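Delladwood to honour service families with new civic remembrance programme

20 July 2023

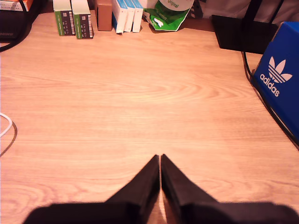 About the programme

Delladwood Town Council has today confirmed plans for a year-round programme recognising residents who have served in the armed forces, together with the families who supported them. It will open in March with a public service at the Eskola Memorial Gardens.

The programme follows a public consultation which drew 600 responses. Many residents asked for the flag and the national anthem to have a larger place in civic events, and for the names missing from the town memorial to be added. The council has agreed to both requests. Stonemasons will add 13 names to the memorial before the opening service.

Council Leader Saranya Panicker said: "People in Delladwood are proud of their country and of the neighbours who have defended it. They hold different views on particular wars, and that is their right. What came through in the consultation was a wish to say thank you properly, and more than once a year."

Schools and public events

From the autumn term, 11 local schools will be offered visits from veterans. Miyuki Sakai, Head of Civic Events, will oversee the visits and a series of evening talks at Kutine Hall. Admission to the talks is free - places should be booked in advance through the Town Hall.

Families who wish to put forward a name for the memorial should write to the Civic Events Office, enclosing service records where these are available.

ENDS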